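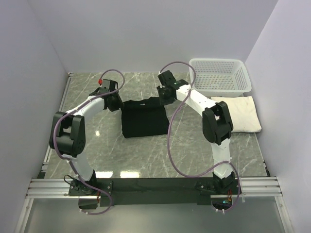

Figure 3. The two-arm cell with a folded garment on the table, with the black garment on the table and the basket at the back right.

4.2 House rules for the shared cell

I'll admit I used to skip sections like this one when I read other people's papers. Then we lost most of an August to a cell that behaved differently depending on who had set it up (the Brakstead cell and the Colholm cell were supposed to be twins!), and I became the person who writes things down. So these are the rules we worked under for all 352 episodes, and I'd ask anyone reusing our data to read them before the results.

The first rule is about cable slack. Each arm in Figure 3 carries a purple cable that loops high over the gripper, and people always want to tidy those loops away. Please don't. We clip the cable to the white links and leave the rest generous, then move each arm slowly to its farthest reach before anything is recorded. If a loop pulls tight anywhere on the way, the clips get moved and the check starts over. A cable may lie on the table, as the right one does in the figure, but it may not lie on the garment when an episode begins.

The second rule covers what belongs inside the walls. For the basketing task that means one garment, the basket and the cushion, and that's it — no tape, no screwdrivers, no coffee. The basket goes against both the back and right walls, and it starts empty. I argued for taping outlines on the table and lost, so we go by the walls, and I have to say it's worked fine.

Hands are the third rule, and the only one I get grumpy about. While the motors are powered, hands stay on the operator's side of the front rail. Resetting a garment means holding the arms, cutting motor power, reaching in, and calling "clear" out loud before power comes back. At Gethin they reset with the power on to save time, and I understand the temptation when you have 300 folds ahead of you, but our written procedure doesn't allow it.

Last, we keep failed episodes. Of the 352 we recorded, 273 met the folding criterion in Section 3, and the others are in the release with their labels. An episode can be thrown out only for a broken rule, and the log has to say which one. We borrowed that wording from the Brurnatov checklist and added a line for cable snags, which their form lumps in with "other."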